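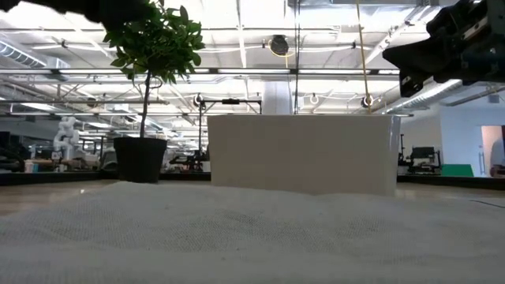
Bench 2, plant and cloth, July

Potted tree put on the bench at 09:40, left side, against the back edge. Black plastic pot, round. The pot rim gives a usable reference against the bench edge. Trunk is thin and dark with a bend partway up, and nearly all the foliage is in the upper part, so most of the wind load in the lobby will act high. No species given. Leaves glossy, no spotting found when turned by hand.

White box to the right of the tree. Plain sides, no printing on the front. This is the Bendo carton, inside length 1162 mm by tape. Too long for the tree upright and too shallow by a wide margin. On its side the tree would fit, but the crown gets pressed and the soil has to be held in. Carton to be used for the cloth and the stakes only. Tree travels separately, standing.

Cloth

White, textured, fine mesh-like pattern. Spread over the front of the bench and left as it fell, mound toward the middle. Not pressed. Wanted to see if the folds relax under their own weight before cutting. Start height of mound 73 mm, measured at 10:05 with the steel rule, rule foot on the bench top. Second reading due before lunch, same spot. Do not smooth it by hand before then.

Pot

Weighed before placing, value on the Wako sheet. Outer diameter at the rim 27 cm. The Sirkumwood sleeve was ordered from the supplier's drawing and the drawing does not say whether its diameter is inside or outside. If outside, the rim will sit proud of the sleeve and the drip tray will not go in. Ask before opening the packet, opened sleeves cannot go back.

Open

Second mound reading.
Sleeve diameter, inside or outside.
Tape for the carton base, the brown roll is finished.
Water the tree at the sink, not on the bench. Cloth stays clear of the pot until the soil has drained.
Cut list for the cloth goes on the next page.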